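Zarnedmont Robotics Club - Spring Gallery

Home | Projects | Gallery | Join

The fruit-sorting project, May

I was asked to write the gallery page this term, probably by somebody who hoped I would be nicer about it. The project is called Closar. The goal on paper is simple enough: an arm takes fruit out of a basket and puts it in a bowl, and it does so when told which fruit in plain words. The club has been at it since winter. I joined to work on the software and have stayed mostly to argue about the numbers.

The poster we hung in the hallway says Closar "understands what you ask for." I'd like that line taken down. What it does is match a short phrase against a list that we wrote ourselves, and if you say "the other apple" it picks whichever one it feels like. Nelly Ñahui wrote the phrase matcher and she agrees with me on this, though she'd put it more kindly.

Apples are the hard part. Two of them close together, one sitting lower than the other, and the program will often decide they are a single wide apple and aim for the gap. Green fruit gives it much less trouble, and I don't think we should take credit for that, given how little else in the basket is green.
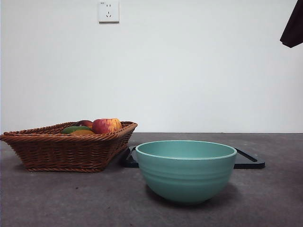 Our success rate is the other thing I keep complaining about. Over 84 tries we logged 70 good ones, and that sounds fine until you read the log. A "good" try in our rules is any fruit that ends up in the bowl. It doesn't have to be the fruit you asked for. Przemysław Piątek went back through the sheet and found that 20 of the good ones were the wrong piece. I would call those misses. The vote in the club went the other way, so 70 is what got printed.

Then there's the rim. A basket with a raised edge hides most of what's in it from a low angle, and the program can only guess how far down a piece of fruit goes. It tends to guess short and pinch the top. Przemysław wants to tip the basket forward on a wedge. I think that's cheating a little - if we get to arrange the basket to suit the arm, we should say so on the poster too.

What's left to do before the Usness meet

We have 4 weeks. The rules there say the judges set the table, which means our favorite layout won't be much use to us. Nelly has started shuffling everything between runs and not telling the rest of us where things went. Scores dropped right away. I take that as the first honest result we've had.

The team from Tamayo showed a video last year in which nothing went wrong for three minutes straight. I asked how many takes it was and got a shrug. I'd rather bring our full log, wrong apples included, and let people look through it at the booth.

The grip code has been rewritten twice and I still don't trust the part that decides when to let go. If you know anything about that, we meet after last period in the shop and you don't need to sign up first. Bring fruit if you can - soft pears are no good.

More galleries: Line followers | Bridge load day | Old club photos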